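Re: [softgoods] washing fuzzy throws without wrecking them
List: softgoods (textiles, blankets and soft furnishings at home)
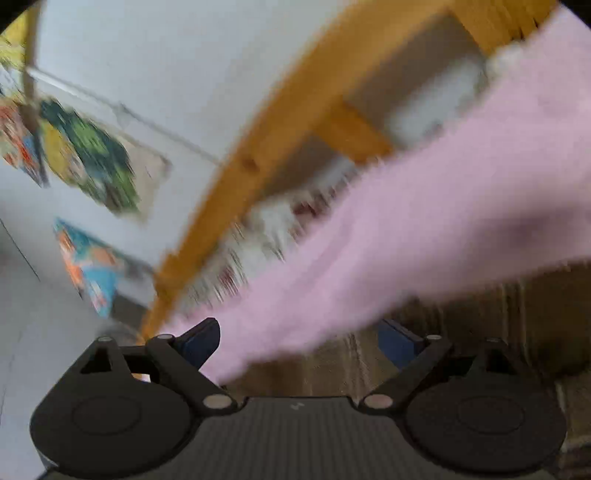 The pink one, with the brown stripe behind it.

Oh, I am so glad somebody brought this up! I've been reading this list since December and kept waiting for fuzzy fabrics to come around, and then I almost missed it because it was tucked into the thread about curtain hems.

On the earlier question:

> I have a fuzzy throw from Solitz that was cloud soft when I bought it
> and now feels like an old bath mat. I wash it warm with the towels and
> tumble it until it's done. Is there any bringing it back, or do I cut
> it up for the cat? Also, does anybody store theirs folded? Mine comes
> out of the closet with a crease down the middle that never leaves.
> And what do you put with pink? I have a wood bed frame and a lot of
> beige and it looks like a candy store fell over in there.

Please don't cut it up yet! You have a very good chance. I had one go the same way and it's back on my bed now, maybe not cloud soft but soft enough that I reach for it first.

The towels are the trouble, I'm pretty sure. Towels shed lint and the fuzzy stuff grabs every bit of it, and then the warm dryer sets the tips of the pile so they clump. So the first thing I'd do is wash it all by itself, cold, on the gentlest cycle you've got, with half the soap you think it needs. No fabric softener. I know, I know, it says "soft" right on the bottle, but it coats the fibers and they lie down flat.

Then do a second rinse. I was amazed at how much soap was still coming out of mine. If you have a top loader with a soak setting, a cup of plain white vinegar in the soak helps too (the smell goes away when it dries, I promise).

For drying I give it 12 minutes on air only, no heat at all, take it out, shake it hard by the short edge, then turn it around and shake it from the other end. After that it goes over the rack, fuzzy side up. While it's still a tiny bit damp I brush it with a soft pet brush, the kind with the little rounded tips. Short strokes, and always lift at the end of the stroke so you're fluffing and not combing. Mine took 40 minutes the first time and I watched a whole cooking show while I did it. Since then it's been much quicker. If you hit a clump that won't let go, pinch it at the base and work from the tips down, same as you would with a kid's hair.

Test a corner first, of course. I have 2 throws that love this and a Vevenine cushion cover that hated it, came up all wispy and a little bald at the seam. I think that one has a much looser backing. You can check by parting the pile with your thumbs and looking at what's underneath. Tight knit, go ahead. If you can see daylight through it, leave the brush in the drawer.

Storage: I stopped folding! I roll mine with the fuzz on the inside, loosely, and tuck the roll into an old pillowcase. No crease, and it doesn't pick up dust. If shelf space is short, folding in thirds is kinder than folding in half, and you can refold it on different lines every few weeks. For the crease you've got now, hang it in the bathroom while you shower and then brush across the line in both directions. Don't iron it, not even on low with a cloth over it. I did that to a Grecu blanket years ago and there is still a shiny patch the shape of the iron.

Now the fun part, what to put with pink. I love pink with warm wood! Orange-brown wood especially, since it has enough color of its own to stand up next to it. My guess is that the beige is your problem more than the pink, because pale pink and beige are so close that neither one gets to do anything. Try something brown, and try it with a stripe. A stripe gives your eye somewhere to go and keeps all that fluff from looking like dessert. I'd leave the walls pale. And mix the textures up, one fuzzy thing and one flat woven thing side by side, so you notice both of them more.

If you want to buy something, I'd look for a flat weave before another plush one. I've had my eye on the striped ones from Nudus but haven't touched one in person yet, so if anybody on the list has washed theirs, please tell me if the stripes bled! I'm especially nervous about dark brown next to a light color.

One question back to everyone. Does anybody know how to stop the shedding along the hem? I've got a fine pink fluff on every dark sweater I own. I've thought about running a line of zigzag along the edge but I'm scared of the presser foot eating the pile. Would tissue paper on top help? I remember somebody using it for velvet.

Do write back after the cold wash and tell us how it feels!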